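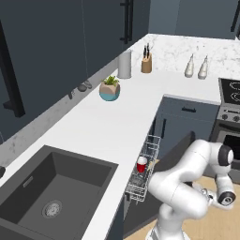
Kitchen Tips for Families Who Sponsor a Child

Loose Change and Lunch Money: Finding Your Monthly Gift at Home

When we signed up to sponsor a girl through the Garside program, I was thrilled, and then I sat down with our bank statement and gulped a little. Where was the money going to come from? Most of ours came out of the kitchen! These are the habits that have stuck at our house, and I hope a few of them work at yours.

Cook one "sponsor supper" a week. Pick something cheap and filling (ours is rice and black beans with a fried egg on top) and put what you would have spent on takeout straight into a jar. We put in $20 each time and the kids fight over who gets to drop it in.

Soak dried beans overnight with a spoonful of salt. They cook up creamy, they cost so much less than canned, and the extra freezes beautifully in flat bags.

Keep a letter box next to the cookbooks. Any old recipe tin will do. Ours holds pens, thin paper, stickers and the last letter we got, so when dinner is in the oven somebody can start writing. We used to put letters off for months. Now one goes out before the pasta boils!

Copy your recipes out by hand and send them. Our girl in Jincombe wrote back with her grandmother's corn cakes, and we have made them so many times the page is see-through with oil. Slip the card into a plastic sleeve before you cook from it. Learn from me.

Freeze bread ends and onion skins in separate bags. The bread becomes crumbs, the skins go into stock, and you can skip buying both.

Hold a bake sale in June, when school is out and everyone is hungry. Bar cookies travel best. Cut them cold with a long knife, wiping the blade between cuts, and wrap them in wax paper. Our street's sale made $151 last year, all of it for the Tukwood school lunch fund, and we sold out of lemon bars before ten in the morning.

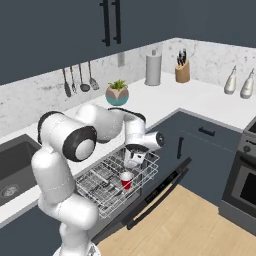
Can I mail homemade food to the child we sponsor?

Please keep food out of the envelope. It spoils, it gets held up at customs, and the local staff would have to throw it away. Flat things are best: a recipe card, a drawing, a photo of your family around the table, a sheet of stickers.

One more, for the coin savers. Wash out a big pickle jar, leave it open in the sun for a day to get rid of the smell, and tape a picture of your sponsored child on the front. Ours held $56 in quarters and dimes the first time we filled it. We're on the fourth jar now and I still love the clink!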